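Jaqueline Cortés

Okay friends, settle in, because I promised a few of you I'd write up the whole saga of learning to swim as a grown woman, and it got longer than I meant it to. March felt like a good time to start.

I grew up in Cerwood, and anybody else from Cerwood can tell you there was no pool. There was the creek, which you could wade in up to your shins, and there was my grandmother on the bank yelling at us to come back. So I went through my whole childhood and then a marriage and two kids without ever putting my face in the water on purpose.

My kids both swim like otters. I'd sit on the bleachers at the Tovar pool with the towels and the snacks, and I was perfectly happy there, or so I told everybody. Then last summer my daughter floated on her back in the lake at Skikley with her ears under, just looking up at the sky, and I was so jealous I could hardly stand it.

So I signed up for the adult beginner class at Tovar. It's in the evening after the kids' team clears out, and the water is still all churned up and smells like a wet sock and sunscreen (indoors, in winter, I have no idea how). There are 5 of us. I'm not the oldest, and I'm not the most nervous either, though I was close on the first night.

First night we blew bubbles. I'm serious! Grown people holding the gutter and blowing bubbles, and the teacher walking up and down telling us to hum. Humming is the whole trick, by the way. If you hum, the water can't go up your nose. I went home and hummed in the bathtub for a week and my husband was very kind about it.

Floating took me much longer. Everybody says relax, and I'd like to know who has ever relaxed from being told to. What finally helped was when she had me look for one particular ceiling tile, the one with the brown stain shaped like a boot, and keep my chin up toward it. My hips came up by themselves. I laughed, swallowed half the pool, and then did it again.

The breathing is where I am now, and it's hard, y'all. I can kick with a board all night long. I can do the arms standing up in my kitchen. Put them together with a breath to the side and I turn into a lawn chair. But last week I made it the full length without grabbing the lane rope - ugly, crooked, and I bumped the lady next to me, but the full length.

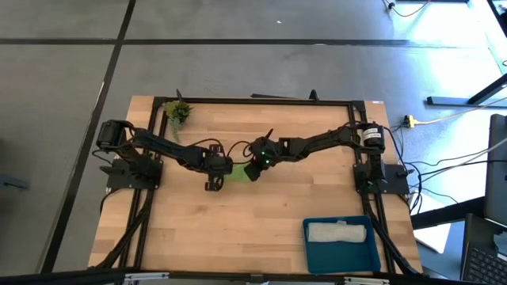
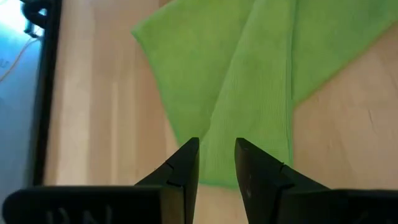
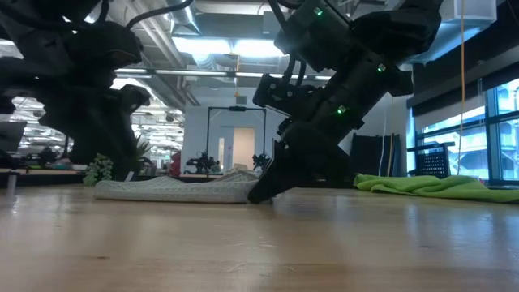
Some practical things, for the two or three of you who messaged me that you're thinking of trying it. Get goggles that fit before you buy anything else. I used my son's old ones for a month and they leaked the entire time. A plain suit with wide straps is fine, and a silicone cap is kinder to your hair than the latex kind. Eat something small a good while ahead, and bring a warm hat for the walk back to the car.

If you're closer to Getinton than to Tovar, I hear they have a morning class too, and the shallow end there goes on a lot farther, so you can keep your feet under you while you work up to it. Call and ask for the beginner group by name, or they'll put you in with the lap swimmers like they did to my cousin.

Anyway, I have class again tonight and we're supposed to try rolling from front to back without stopping. My daughter wants to come sit on the bleachers with the towels and the snacks. I told her she could, as long as she brings the good pretzels.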